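4.2 Setting the feeding schedule

1. Press MENU and hold for two seconds until the meal number flashes.
2. Select a meal with the arrow keys. The Geltlow stores up to 14 meals per pet.
3. Enter the portion in grams. Cats under treatment should stay on the amount set by your veterinarian.
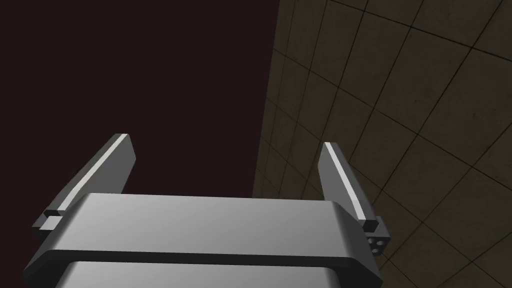
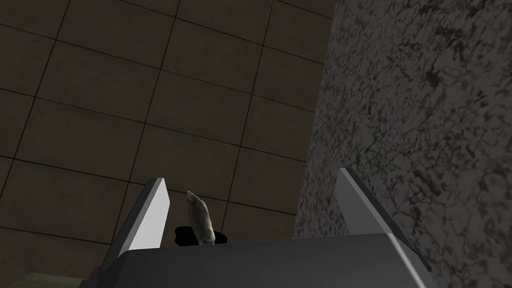
4. Press SAVE. The display shows the next meal time.

Note: Portions over 183 g are split into two servings — the second follows after 28 minutes.

CAUTION: Do not use canned or moistened food. Residue blocks the chute and spoils quickly.

5. Repeat steps 1 to 4 for each pet tag.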